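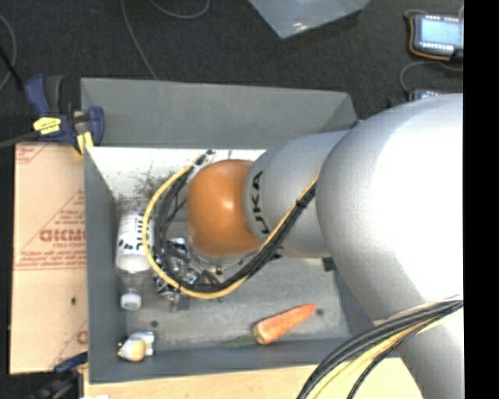
Feed it only the good grabs and it will never learn what a bad one feels like, Heidrun Brunner told reporters at the Stusix shop in Hamilton, and she'd sooner have a drive full of dropped vegetables than a drive full of tidy ones.

So that's the plan, more or less. Stusix has started recording grasp attempts for Skasero, its project to get an arm picking mixed groceries out of a bin without being told first what the groceries are. Recording opened April 23, 2021 and runs into July, longer if the money holds.

The mix is ordinary stuff. Carrots, plastic bottles, things in shiny wrap. Some 119 items on the list so far, most bought at regular supermarkets, the produce replaced as it goes soft. Brunner wants more produce on there. The software side wants less of it for now, on the grounds that a carrot on the first day and the same carrot a week later are not the same object as far as a gripper is concerned. They were still arguing about that when we left.

How it works: a person puts a few items in the grey bin, any old way. Arm goes in, tries one. The attempt gets logged with what the cameras saw, where the gripper went, how hard it closed and what happened next. Held, slipped, missed, squashed. Then it goes again. After 10 attempts the bin is tipped out and refilled with something else, whether or not anything got picked.

The tipping out matters, according to Brunner. Leave the same items in and they end up shoved against the walls, and the system gets very good at things shoved against walls and not much else. An earlier batch was tossed for that. She wouldn't say how big a batch. "Big enough that I had to explain it upstairs."

Labels are done by hand at first. Two people look at each attempt separately and mark the outcome, and if they don't agree it goes in a pile for a third look. The pile is bigger than expected. Most of the disagreement is over what counts as a hold. If a bottle comes up by the cap, swings, and stays in the gripper for the whole lift, is that a success? One labeller said yes every time, the other said no every time. The rule now is that it has to survive the trip to the drop point, and swinging is its own tick box.

Squashed is another one. Fine for a packet of crackers, you can hear it. A ripe tomato may look okay at the drop point and be leaking an hour later, so the soft produce gets checked again at end of day and the label changed if need be. Slow, and the labellers don't love it.

The storage and replay software comes from Dastix, under a licence signed over the winter. It lets staff pull up every attempt on one item, say every go at a bottle lying down, and watch them back to back. Stusix says that has already shown up a habit of the arm coming in too steep on long thin items. Not fixed yet. They don't want to fix it by hand either, the idea being that enough failed tries in the pile will teach the system to come in flatter on its own.

Whether it does is the open question, and there are doubters. Cavalcanti, the grocery wholesaler paying for part of the work, wanted human demonstrations instead: a trained operator steering the arm through clean picks, fewer recordings, better ones. The company's view, put to us by email, is that warehouse staff already know how to pick up a cucumber and it seems a roundabout way to have a machine find out by dropping them.

Stusix has agreed to do both. Operator sessions get a seperate folder and a separate test, and the two sets won't be mixed until each has been tried alone. Brunner thinks the demonstrations will look better in the first few weeks and then stop improving. She was careful to call that a guess.

Some of the operator work has turned out harder than planned. People steering the arm tend to pick the easy item first, every time, so the awkward ones at the bottom barely show up in the recordings. Operators now get told which item to go for. They also get tired and start making the same approach over and over, so sessions are kept short with a swap in between.

Food waste came up, as you'd expect. Anything still edible at the end of a session goes home with staff or into the lunch room soup. Bruised stuff goes to a farm outside Ancaster that keeps pigs. Packaged goods are reused until the wrapping gives out, which the team likes, as crumpled packaging is what a warehouse bin has in it anyway.

What about jobs? Cavalcanti says no positions are tied to the trial and that pickers at its Stoney Creek building were told about it before it started. A union rep at the site confirmed there was a meeting, said there were more questions than answers at it, and asked for another once there are results to look at. None scheduled so far.

A first cut of the recordings will be used for training next month, on loose produce and bottles only. Wrapped items come later. Shiny film throws off the depth readings and there's no agreement yet on wether to change the lighting, add another camera or just record a lot more of it and hope. Brunner is in the record-more camp. The lighting change would be cheaper, she admits, but the Cavalcanti building isn't going to be relit to suit a robot, and she doesn't want a system that only works in her own shop.

Stusix is also talking about letting outside labs use the recordings. That depends on Dastix agreeing to an export format and on Cavalcanti signing off, and the wholesaler has said it wants its own product labels blurred first. Talks are going on now. A spokesperson would not put a date on it.

Test picks at the Stoney Creek warehouse, if they go ahead, would be after hours and on one aisle. Results from the operator set and the arm's own attempts are to be published side by side, failures included.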